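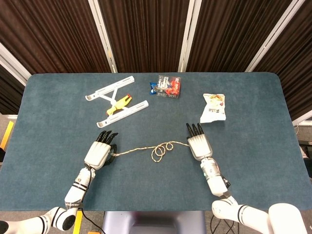
My aunt Gisela Ojeda taught medieval history for 14 years and never once, to my knowledge, got through a dinner without bringing up the abbey at Clasa. So when she rang in July and said, "They've found the missing charter, get your coat," I got my coat (it was freezing, and the heater in my car had carked it again).

We drove out to the Teltville archive with the radio going and Gisela shouting over it about abbots. The charter gave the monks 2 mills and the fishing rights on a river that everybody wanted, and the local count spent half his life swearing it was a forgery. She'd always taken the monks' side. She'd named a cat after one of them!

Candela Iglesias met us at the desk and took us through to the reading room, very hushed, and there it was in a grey folder, brown as toast and about the size of a tea towel. Gisela put on her glasses and bent right down over it. I wandered off to look at a map, got bored, came back. She hadn't moved.

"The seal's wrong," she said.

"Wrong how?"

"The abbot in the witness list was three years dead." She took her glasses off and rubbed her nose. "Oh, you cheeky buggers."

I asked if she wanted to go home. She said no, she wanted a pie, and then she wanted to come back and read the whole thing again from the top.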